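4.2 Compliance with overflight restrictions

The second part of the study looks at how carriers responded when a closure notice was issued at short notice. We used the Remgate archive of position reports, which holds 3000 flights filed across the northern corridor in November. Of these, 81 entered restricted airspace after the notice had taken effect. Most were already over the ocean at that point and had no practical alternate route. Bezerra and Geerts found a similar pattern in their earlier work on the Brimodden sector.
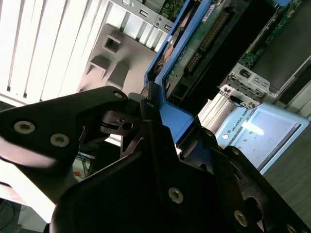
We separated flights by the time between the notice and the planned entry. Crews with three hours or more nearly always turned back or filed a new route. Crews with less time tended to continue, and the controllers on duty usually let them pass and recorded the event afterward. Operators gave different reasons for this in their written replies – fuel, slot times at the destination, and late delivery of the notice were all mentioned.

A humanitarian exemption was claimed in a small share of cases. We kept these flights in the sample but coded them separately, following Hrubý. The exemption text leaves the decision to the state that issued the closure, and the records do not always show who approved it.

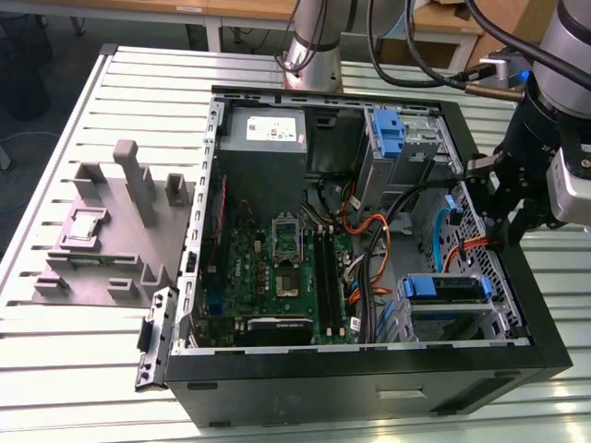 Figure 3. Open computer tower on a slotted aluminum worktable, with a robot arm reaching into the case.

Route distances were computed with Givolix using the filed waypoints. Flights with gaps in their position reports were checked by hand by both authors, and disagreements were settled by going back to the controller logs.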